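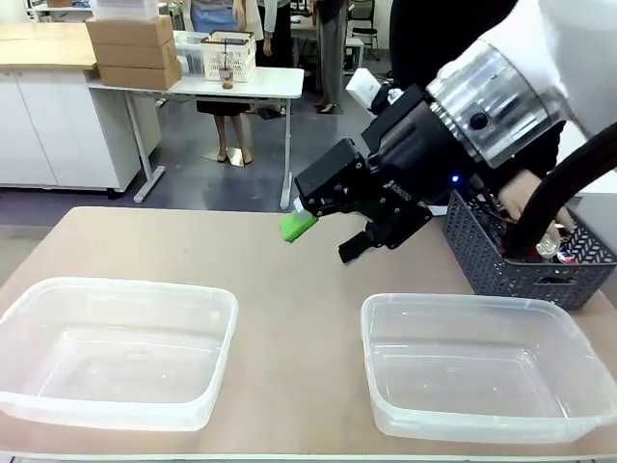 The arm at the sorting table in Irnholm, with the green block in its gripper.

Henrike Thiele did not plan to build a sorting arm. She wanted to clean up her drawers. "I had 2,707 small parts in my cellar, I know this because my son wrote the list," she says, and pours coffee for both of us. "Then I thought, a machine could put them in boxes. After this thought I had no more free evenings."

The project is called Farico and lives now in the shared workshop in Irnholm, where she has rented a table since May. Her partner in the build is Bleddyn Mathias, a retired organ builder. He takes care of everything that must be screwed or filed. She writes the software and, as she says, most of the mistakes.

I ask why they do not begin with the small parts. Thiele shakes her head. "A screw is very difficult. It rolls, it shines, it is thin. We take bigger things from a basket first, and they go into the clear containers. If the arm cannot do this, it will not do screws." The green block is her favorite test piece. It is easy to see against the light table, and a jaw that closes too hard does no harm to it.

Mathias is less fond of it. "You learn nothing from a thing that forgives you," he says. He would like to see more bottles. A clear bottle was the reason for their longest argument, which went on for 3 weeks and was about the light in the room. In the end they changed the lamp and also the program, so both say today that they were right.

The cable was another long story. In the first version it was too short, and the arm pulled at its own plug each time it turned to the left. The new one is thick and hangs in a wide curve. "Not beautiful," says Thiele, "but I can sleep."

How well does it work now? She opens a notebook with squared paper. The last series had 200 grips, all written down by hand, with a small cross for every piece that fell. She does not want to tell me the number of crosses before the next series is finished. Mathias tells me only that there was one page he would like to tear out.

Safety is a subject on which both become serious. Hands go into the basket all the time, because somebody must mix the things again or add new ones. For this reason the arm runs slowly, and a second person stays near the stop button – this rule has no exceptions, also not for the people who made it.

The next step is a better program for choosing which object to take first. At the moment the arm prefers whatever lies on top, even when something beside it would be easier. Thiele hopes to have this ready before the autumn. And the drawers in the cellar? "They are exactly the same as before," she says. "My son has stopped asking."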